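Weekend Housekeeper Wanted -- Trevetti Guest House, Urkthorpe

We are a small family-run guest house on the hill above Diklow, and we're looking for a kind, steady person to join our housekeeping team from December.
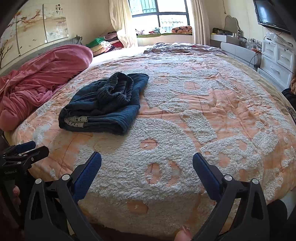 Our guests tend to stay a good while, and many come back year after year, so they notice the little things: clean towels folded on the chair, a window opened to let the air in, somebody who says good morning on the stairs. If you like that sort of work, we would love to hear from you!

You'll be making beds, changing linens, dusting, cleaning bathrooms and helping with the laundry. It can be hard on the back, and we won't pretend otherwise -- but we work in pairs, and there is always a proper lunch. Hours are mornings on both weekend days, with extra shifts during the Tikkanen music festival, when the whole town fills up. Everyone who works the full festival gets a $300 bonus.

Experience is nice to have, though we are happy to teach. You do need to be able to manage two flights of stairs, as we have no elevator.

To apply, stop by the front desk or mail us a short note about yourself by 11/05/2019. A handwritten one is just fine.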